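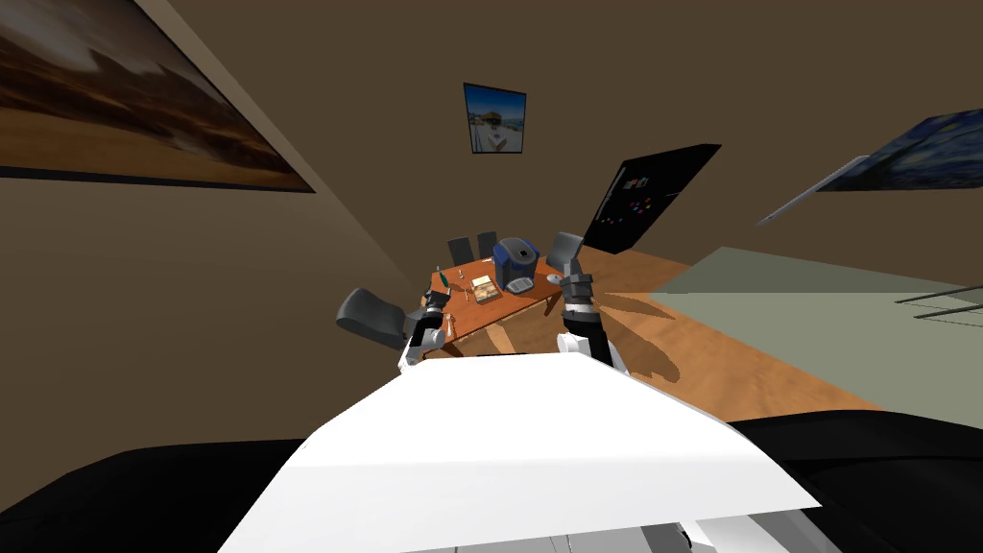 Pledness wallet: frequently asked questions

How long does a withdrawal take?
Withdrawals are sent in batches every 400 seconds. Your balance changes once the batch has 7 confirmations.

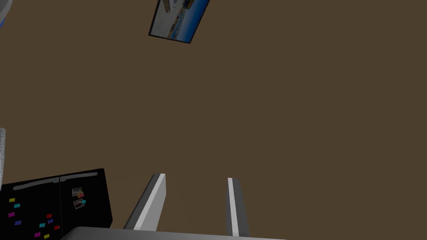

Can I change the network fee?
Yes, under Settings, Fees. The lowest rate accepted is 222 sats per transaction.

I have lost my recovery phrase. What now?
Pledness holds no copy.
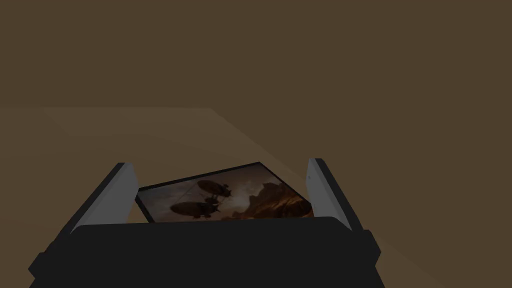 If the app still opens on one device, move the funds to a new wallet from there.

Who runs the Memcombe node?
Elsa Mustonen. Restarts take place on Wednesday, and pending transfers are kept.

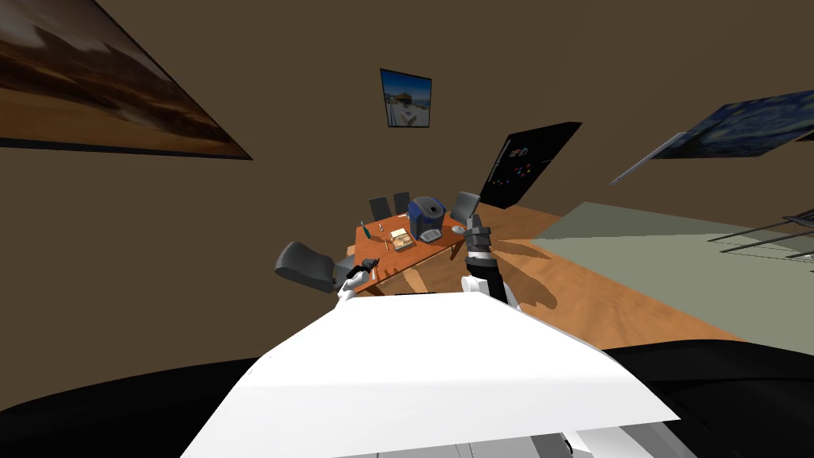
Robot with two arms at a table, computer render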